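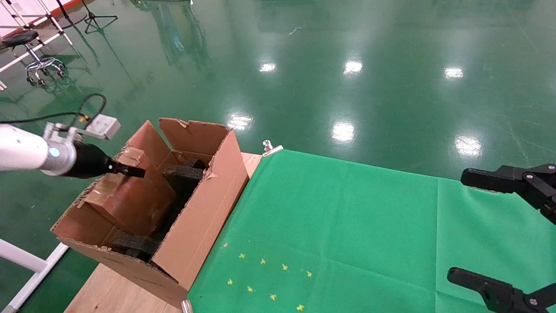
La caja de siempre, con otra caja más pequeña dentro, las espumas negras y las estrellitas amarillas sobre la tela verde.

Hola otra vez. Llevaba semanas prometiendo una entrada sobre cajas y embalajes y por fin me he puesto con ella (en junio, con el calor que hace, que ya son ganas). Va a ser una galería cortita, de mirar y poco más, pero ya sabéis que yo me enrollo.

Empiezo confesando que tengo debilidad por el cartón usado. Una caja nueva no me dice nada. En cambio una con las solapas blandas, los bordes deshilachados y alguna abolladura me da una confianza tremenda, y la de aquí arriba es de esas. La de dentro tampoco está para estrenar, con la cinta rota y las esquinas arrugadas, y ya veis que encajan las dos con las espumas de por medio.

Lo de meter una caja dentro de otra lo aprendí a base de disgustos. El año pasado mandé un juego de tazas a Gromdale en una caja sola, muy mona ella, y llegaron hechas arena. Desde entonces, doble caja para todo lo que se pueda romper, y espuma en los huecos. La espuma la guardo siempre: si viene en un paquete, se queda en casa. Tengo una bolsa entera debajo de la cama — no pregunto a nadie si le parece bien.

Y la tela verde, ¡qué gusto da trabajar encima de una tela! Las piezas pequeñas no ruedan y el amarillo resalta muchísimo. Las pinzas metálicas de oficina son el mejor invento para sujetarla a la mesa, mucho mejor que la cinta adhesiva, que deja pegote. En Prutimham venden un paquete de 42 por muy poco dinero y os juro que les doy uso a todas: para la tela, para las bolsas de harina, para los planos de Marner que tengo a medio doblar desde Navidad...

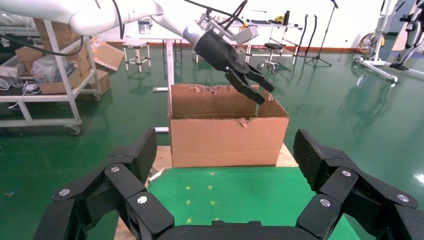
Luego está el asunto de cuándo jubilar una caja, que es donde más me escribís. Mi norma es bastante floja: mientras el fondo aguante, la caja sirve. Sin solapas ya no vale para enviar nada, claro, pero abierta por arriba es comodísima para tener en el suelo e ir echando cosas dentro mientras recoges. Si encima le pones una tabla debajo, mejor todavía, porque el cartón apoyado directamente en el suelo coge polvo y humedad y se acaba ablandando por las esquinas.

Para lo demás, un carrito con ruedas y a correr. Durante años tuve las cajas apiladas contra la pared y cada vez que quería la de abajo me tocaba mover la torre entera. Con baldas y ruedas lo acercas, coges lo que sea y lo devuelves a su rincón. Las bolsas de plástico transparentes también van ahí, que así se ve lo que llevan sin abrirlas. Y las cajas que ya no dan más de sí las aplano y las dejo de pie, de canto, que ocupan nada y un cartón liso siempre hace falta para algo (yo los uso para cortar encima y para pintar).

Me preguntabais también por la cinta. Uso la de papel marrón de Seok, la ancha, que se rasga con la mano y no hace ese ruido espantoso. Para cajas muy pesadas no la recomiendo, ahí le doy dos vueltas de la otra y me aguanto con el ruido. El próximo sábado quiero ordenar el cajón de las cintas, así que si tenéis algún truco para encontrar la punta sin dejarse las uñas, dejádmelo en los comentarios, por favor.

Entradas recientes
Pinzas, clips y otras cosas que sujetan
Cómo doblar una tela grande en una mesa pequeña
Mi visita al almacén de Prutimham
Espuma, papel o bolitas: con qué relleno los huecos
El carrito de ruedas, un año después
Tazas rotas camino de Gromdale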